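Skivham 2238 - Film laminado para bolsa de snack
Fabricante: Prellow
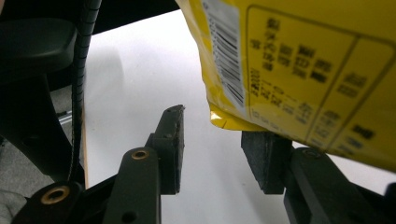
Bolsa amarilla brillante con extremo sellado y etiqueta de código de barras vertical.

Film en bobina para envasadoras verticales de formato pequeño y medio. Admite impresión en toda la cara exterior, incluida la tabla de datos del producto.

Referencia: 2238
Ancho de sellado: 10 mm
Espesor total: aproximadamente 100 micras
Capas: dos
Acabado: brillo (mate bajo pedido)

Almacenar en posición vertical, en su embalaje original. Compatible con mordazas Umiro - consultar otros modelos. Pedidos recibidos hasta el miércoles, salida en la misma semana.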